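My uncle's shoulder and the 46 pages

Jun 6, 2019

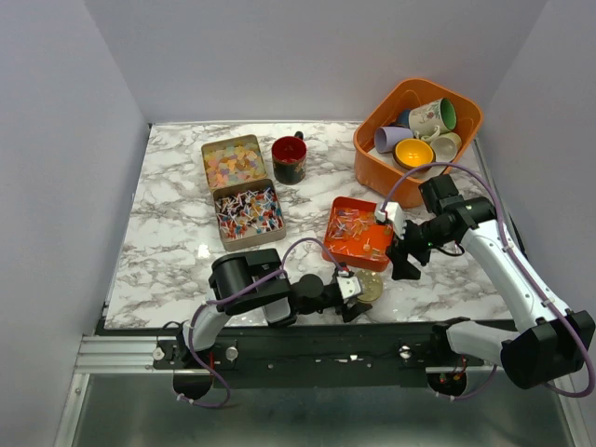 Gummies, lollipops and a dark red mug.

I have not written in this blog for a long time. The reason is my uncle Samran, or more exactly his shoulder, and the claim that he made to the insurer of his employer. I am Kittipong, I am the one in the family who reads letters in English, so the claim became mine also.

Samran Panyasiri worked in the warehouse of Grondent for 17 years. Last July he was lifting a carton down from a high shelf and felt something tear. He did not tell his supervisor on the same day. He went home, put ice on it and came to work again the next morning. My aunt was angry, and she was right, as we learned later.

The insurer is called Berken. Their first letter said that the injury was "not shown to arise out of the employment". I read this sentence many times. It did not mean they thought he was lying, a person at their office explained to me on the telephone. It meant that the papers did not connect the shoulder to the carton. The doctor's note only said "pain, right shoulder, two days". It did not mention work at all, and my uncle did not think to say it.

So we began to collect. We asked the doctor for a second letter with the history written properly. We asked two men from the same shift to write what they saw, with the date and their signatures. We found the shift list, which my uncle had kept folded in his lunch bag. When everything was copied it was 46 pages, and I sent it by recorded post — the clerk told me that email was also fine, but I wanted the receipt.

Then we waited. In this time he received no wages, only a little help from my cousins, and he does not like to take help. He came to my flat most evenings and we ate from Yimyam downstairs, and he asked if there was any letter. Usually there was a letter, but from the electricity company.

The answer came in spring. Berken accepted the claim and paid 2,856 for the lost wages. They refused 529 for the physiotherapy, saying the clinic was not on their list. I have written an appeal about this part and I do not know yet what they will say. The clinic list was in the first envelope, on the back side of a page, in small letters. I did not turn the page.

Some friends asked me what I would do differently. Report it the same day, in writing, even if it seems a small thing. Say to the doctor the words "it happened at work". Keep a notebook of every call, with the name of the person. I started mine only in the second month, and there is one call which I still cannot prove.

My uncle is now back at Grondent on lighter duties, checking labels. He says it is boring. The appeal must be answered in July, and I will write again when the letter is here.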